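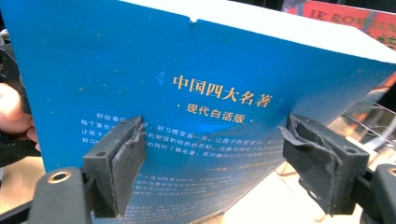 4 minute read

Questions people ask us about the book sessions

Siv Rustad and Märta Solheim look after the recording tables at Kvam, and between them they answer a great many emails. We've gathered the ones that come round most often, so do have a read before you write in (though we're always glad to hear from you!).

What are you collecting?

Short recordings of people handling books with a pair of hand-held grippers: picking one up, turning it, opening it, standing it next to another. Each recording is one example, and the learning system studies a great heap of them before it is allowed to try anything for itself. The books set is called Brekness and currently holds 1,085 examples.

Why grippers, when hands would be so much quicker?

They would, and everybody says so in the first ten minutes! But the system will one day have two blunt fingers and no thumb, so it needs to learn from something with the same limits. A thick paperback feels quite different when you can only pinch it, and people soon find their own ways of coping with the cover and the pages.
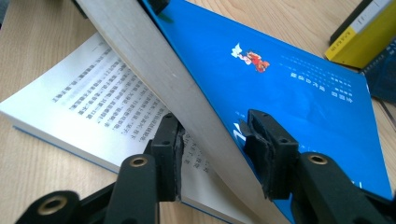
Gripper pads on either side of a thick blue paperback.

Do I need to be able to read the books?

Not at all. Several of ours are in Chinese and plenty of our helpers don't read a word of it. What matters to us is how a book is held and where it goes, so please don't worry about losing your place.

What if I drop one?

Pick it up and carry on, and leave the recording running. We keep the fumbles and mark them as such, and a drop followed by a calm recovery is one of the more useful things you can give us. The only recordings we throw out are those where the book leaves the table altogether. 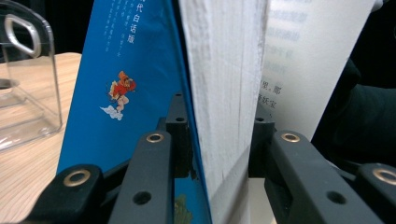

Jad Chidiac wrote in to ask whether a slow, careful example is worth more than a quick one, as he had been taking his time over every page and felt he was holding up the queue. Go at the pace you'd use at home, Jad. We want both kinds, and a session is 57 examples however long each one takes you.

Can I use just one hand?

For some tasks, yes, and your task card will say so. Most of the Brekness cards ask for both, as one gripper steadies while the other does the moving.

How long should I stay?

We book people in for 2 hours, with tea in the middle. The grippers grow heavier than you'd think, so rest your wrists whenever you like. The last Friday slot tends to fill up first.
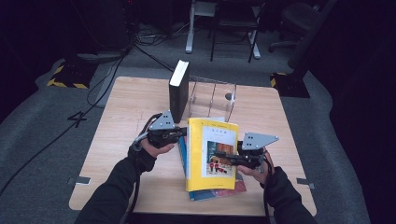

Vendula Holub: I did three sessions and my shoulders ached more than my wrists. Could the tables go up a little? Also, I'd love to know if the system ever picks up my bad habits.

We're looking into the tables, Vendula. As for habits, it may well pick them up, and that's why we like to have many different people on each task. Please write to Märta at the Kvam desk if you'd like to be one of them.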